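Course RM-2: Teaching Manipulators by Demonstration
Handout for Unit 3, Collecting Demonstrations by Hand and by Remote Control

Students are expected to read this handout before the practical session. Bring a printed copy or have it open on a tablet. The revised version of 4th June replaces the one given out in May, and the page references in the lab manual have been changed to match.

## 1. Scope of the unit

Unit 2 dealt with policies and how they are trained. Unit 3 deals with the material they are trained on. A demonstration, for the purposes of this course, is a recording of one complete attempt at a task, from the agreed start position to the agreed end position, together with the motion of the gripper and the opening of its fingers at every time step.

The unit covers two ways of producing demonstrations:

- **Remote control.** The operator moves a leader arm, a joystick or a tracked controller, and the robot follows. The recording contains the robot's own joint positions.
- **Hand-held gripper.** The operator carries a gripper tool and performs the task directly. No arm is needed at the time of recording. The path of the tool is worked out later from its sensors and images.

Guiding the arm by pushing on its links (kinesthetic teaching) was covered in the first course and will not be repeated. It may still be used in project work with permission.

## 2. Remote control

The teaching lab uses the Sikonura leader and follower pair. The leader arm is a scaled copy of the follower, so the operator feels the joint limits before the robot reaches them. Force is not sent back to the operator.

The main strength of remote control is that every recorded motion is one the robot can carry out. Its main weakness is speed. Beginners tend to pause before contact, and those pauses are recorded along with everything else. A policy trained on such data will often pause in the same places. Long still periods at the start and end of an episode should be trimmed. Pauses in the middle should be left in and noted in the log.

Delay must be measured before each session with the script `check_delay`. Record the result on the session sheet. If the reading is marked red, do not collect data; inform the lab staff.

## 3. Hand-held gripper

The hand-held tool allows a person to work at close to natural speed and to change location easily. The operator can feel contact through the handle. For tasks such as opening a door or setting down a fragile item, this usually gives smoother motion than a remote arm.

Three points need care.

1. **Reach.** A person can step, bend and twist in ways a fixed arm cannot. Episodes are checked afterward against the reach of the target arm, and those that fall outside it are rejected. Keep your feet still unless the task sheet says otherwise.
2. **Tracking.** The path is recovered in part from the images. Fast turns, blank walls and a covered lens all reduce its quality. Run the mapping pass again whenever furniture is moved.
3. **The other hand.** In single-gripper tasks the free hand must not touch the object. An episode in which it does so is marked as failed, even if the task was completed.

## 4. The reference data set

Analysis exercises use the Brivlow set, which holds 2765 episodes of household tasks. It is stored on the course server and may not be copied to personal machines. Each episode has a task name, an operator code, a result flag and a free-text note. The notes were typed during collection and contain spelling errors. Please do not correct them in the shared copy; a cleaned copy may be kept in your own folder.

Students should look at failed episodes as well as successful ones. More than 2 operators contributed to every task, and the differences between them are easy to see once the paths are plotted together. Exercise 3B asks for such a plot.

## 5. Refrigerator tasks

Refrigerator tasks combine a hinged door, a narrow opening and a soft or rounded object. The door and the object are treated as separate stages, and the stage boundary is placed at the first time step after the gripper lets go of the door. 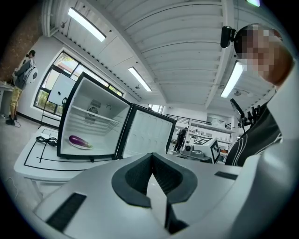 *Figure 1. Gripper view of an open mini refrigerator with an eggplant on a plate below the wire shelf.*

When labeling this kind of view, note the state of the door, the support under the object and any shelf above it. The space between shelf and object limits the angle of approach, and a path that works in an open area may not be usable inside a compartment. The same point applies to the oven tasks in Unit 4.

## 6. Work to be handed in

- The session sheet, with the delay reading and the operator codes.
- One set of episodes from each method, for the same task, in the Corow file format.
- A written comparison of the two sets, no longer than two pages. Discuss timing, path smoothness and the number of rejected episodes.

Files are submitted through the Rastogi portal under the Unit 3 tab. The portal rejects archives that contain spaces in file names. Late work is handled under the general rules in the course guide.

**Reading for next time:** lab manual, chapter on action spaces, up to the section on relative poses.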